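Moving this over from the Bristville board, they said I'd get better answers in here.

## Slow drain in the utility sink, vinegar or snake?

**flesano_fan**

So my utility sink has been draining slower and slower since November and I'm fed up. It's an old house in Bristville, original pipes as far as I know. I've done the baking soda and vinegar thing 2 times now, plus a kettle of hot water each time. It perks up for a day and then goes right back to being a pond. My neighbor swears by the liquid stuff but the smell gives me a headache. What would you try next?

**pipewrench_dad**

Stop pouring things in it. Put a bucket under the trap, unscrew the slip nuts by hand, and dump whatever's in there. Took me almost two hours the first time and ten minutes every time after that (I was scared of cracking something, lol).

**MossyGutters**

> Stop pouring things in it.

Eh, I disagree. Vinegar keeps mine going fine and I'm in a Brisia rental where I'm not allowed to touch the plumbing. Not everybody can take a trap apart.

**pipewrench_dad**

Fine for upkeep, sure. It won't move a real clog. All that fizz is mostly show.

**MossyGutters**

My sink begs to differ!! But ok, if it's hair or paint sludge I'll give you that one.

**flesano_fan**

Paint sludge is a real possibility, I rinse brushes in there. Latex only, I swear. Is the trap the kind of thing where I'm going to find out I need a part at 9 pm with the store closed?

**ambrose_st_attic**

Buy a couple of spare washers first. The old ones get stiff and won't seal again, and then you've got a drip, and then you're me on the floor with a flashlight and a roll of paper towels. I get mine at the hardware place on Ambrose, they sell them loose out of a bin.

Also, if the trap comes out clean, the clog is farther down and you want a hand snake. Go slow, crank it, don't shove. I shoved mine and kinked it.

**MossyGutters**

Seconding the snake, and look, we agree on something. Please put a strainer in afterward though. The mesh kind, the ones with big holes are useless.

**flesano_fan**

Ok, trap first, snake second, strainer after. I'll pick up washers tomorrow and report back. My sink's a plain white one, if that matters to anybody.
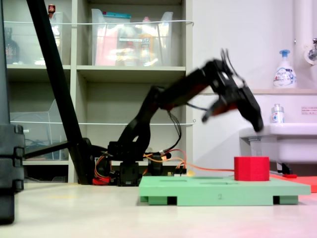 ## Replies after the split

**pipewrench_dad**

Color doesn't matter, but check whether the nuts are plastic or metal before you go shopping. Metal ones that old can be stuck hard, and you'll want 2 wrenches, one to hold and one to turn.

**flesano_fan**

Plastic, just looked. Hand tight it is.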